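Skumeck Old Statehouse Model Kit: My Very Long Review
Posted February 12, 2018

I have a soft spot for government buildings. Domes, columns, those big echoing lobbies with a worn spot on every stair, I love all of it, and I don't much care who happens to be in office while I'm gawking at the ceiling. So when Flundance put the Skumeck card model of the Old Statehouse at Agbayani on their shelf in December, I lasted one lap of the store before I went back and bought it.

It's a card kit, mostly. You get 21 printed sheets, a bag of tiny wooden dowels for the porch columns, a strip of clear plastic for the windows, and an instruction book. The box says 1,369 parts. I did not check. What I can tell you is that a whole lot of them are window frames, and that by the time I got to the back of the building I was seeing window frames when I closed my eyes.

First, the good stuff. The printing is gorgeous! The stone has a warm, slightly dirty look to it, darker under the ledges where the rain wouldn't reach, and the two side wings are a different shade from the middle block, the way they would be if somebody added them forty years later and couldn't get stone from the same quarry. I've built models where every wall is the same flat tan and you end up with something like a shoebox with a hat. The clock over the front door has proper numerals. The roof lifts off, and under it you get both chambers, with the desks in a horseshoe and a visitors' gallery up top (you have to build the gallery railing, and I'll get to that).

The instruction book is pretty good too. Each stage gets a page, the drawings are large, and there's a little bit of history in the margins about what each room was for. I liked finding out that the long thin room behind the upper chamber was for members' wet coats. If you've only ever read the plaque out front of a place like this, you don't get the coat room.

Cutting is where most of your time will go. The heavy sheets are die cut and the pieces pop out fine with a push from the back, but the thin sheets have to be done by knife, and there are nine of those. Change your blade more than you think you need to. I did the whole east wing with one blade and the corners look chewed.

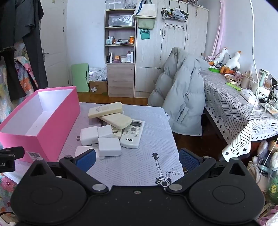

The dome is the hardest part of the kit and I'd put it off until you've got the hang of the glue. It's made of tapered strips that you curl over a pencil and join at the top under a ring, and you have to do the opposite ones in pairs or the whole thing leans. Mine leans. I restarted it once, and the second try came out better mainly thanks to working over something soft, so that when a strip sprang loose it didn't skitter off the table and under the radiator. The padded one with the guitar on it was perfect for that, the gray-lavender background is light enough that you can find a dropped piece of brown card right away. Unless it lands on the guitar, or on the bird. I lost a finial in the music notes for most of an evening. Anyway, do the dome on something padded and do the cutting on something hard, and don't mix those two up.

Now the gallery railing. Oh boy. It's one long strip of paper lace with posts as thin as a toothpick, and it's supposed to bend around the curve of the chamber without creasing. I creased it. There's no spare in the box, and for what this costs I think there should be. I ended up turning the bad side toward the wall, and with the roof on you'd never know, but I know.

The other complaint is the front steps. The fold lines are printed on the wrong side of the sheet, so you either score them from behind by guesswork or you cut through ink that's going to show. Skumeck has a correction slip in the box about a different page entirely (a swapped part number on one of the chimneys), and nothing about the steps. A friend of mine hit the same trouble, so it isn't only my copy.

How does it compare with the Mindodness courthouse, which plenty of you have asked me about? That one has around 800 parts and goes together a lot faster. It's sturdier as well, with thicker card. But the inside is completely empty, and for me the inside is the whole point of a building where people argue for a living. If you want something nice for a shelf and you'd like it done before spring, get the Mindodness. If you want to lift the roof and peer down at the tiny speaker's chair, get this.

A few odds and ends:

The glue that comes in the box is too runny. Use your own.

The flagpole has no flag. I made one from a gum wrapper.

Finished size is bigger than it looks on the box, so measure your shelf. Mine is living on top of the piano for now.

Kids could help with the pop-out sheets. I wouldn't hand them the knife sheets or the railing.

I'd give it four stars out of five. It loses one for the railing and the steps together. Would I buy another one? Flundance says there's a city hall from Skumeck coming next, with a working bell, and I've already put my name on the list.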